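My life as a very small shareholder

September 10, 2023

I own 60 shares in Metau. I'd like you to picture a portfolio, with a pie chart and a man in a gilet to explain it, but no, it's 60 shares in a company that makes connectors and little metal housings for other people's electronics, and I bought them because I used to live near the Ranside factory and liked the sign.

That was eight years ago. For most of that time I did nothing whatsoever about them. The dividend turned up twice a year, enough for a curry and sometimes the rice as well, and the annual report went on the pile by the microwave. Then in August the half-year results came out and I decided, for reasons that had a lot to do with the weather, to sit down and read the whole thing properly with a pot of tea.

I recommend it! I really do. It took me most of an afternoon and I had to look up "impairment" (twice), but by the end I understood more about the firm I partly own -- very, very partly -- than I had in all the years before.

The first thing I learned is that you should start at the back. The front is all sunny: revenue up, order book healthy, the board "remains cautiously optimistic", which boards always do. The notes at the back are where you find out that a good slice of the extra profit came from selling a warehouse in Hayes. Nothing wrong with that, warehouses get sold, but you can only sell it the once, and I'd have gone to bed thinking they'd had a roaring six months on connectors.

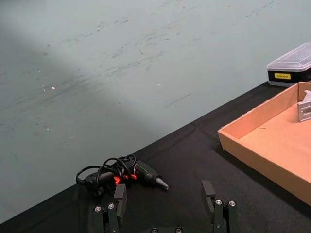 Then there's the dividend. They've held it at the same level as last time, and the little table shows it costs them a good deal more cash than the connectors brought in over the same stretch. I stared at that for quite a while. A friend who knows about these things told me it's common enough when a company is spending heavily on new lines, as Metau is at Ranside, and that the thing to watch is whether it happens again next year. So I've written "watch this" on the cover in biro, and it's gone back on the pile, but on top.

The part I enjoyed most was the bit about customers. Metau's biggest is Heltis, and between them Heltis and one other buyer take more than half of everything that leaves the factory. Two customers! I've had paper rounds with a better spread than that. The report says these are "long-standing relationships", and I'm sure they are, but I'd still like to know when the contracts run out, and I couldn't find it anywhere.

So I wrote and asked. Any shareholder can, there's an address inside the back cover, and I had a perfectly nice reply giving me reference 3334 and saying they don't comment on individual contracts. Fair enough. They did send me a link to the slides they show the big investors, which are on the website for anyone to read and are far easier going than the report. I wish I'd started with those.

Am I selling? No. Am I buying more? Also no, or not until I've seen the full-year figures and found out how the new lines are getting on. The curry money came through last week, and I had the lamb.

We use cookies to remember your settings and see which articles are read. Accept all | Manage choices

More in Money
Is your old savings account still worth keeping?
What a share split means for you
My first company AGM, and the sandwiches
How to read a cash flow statement without a calculator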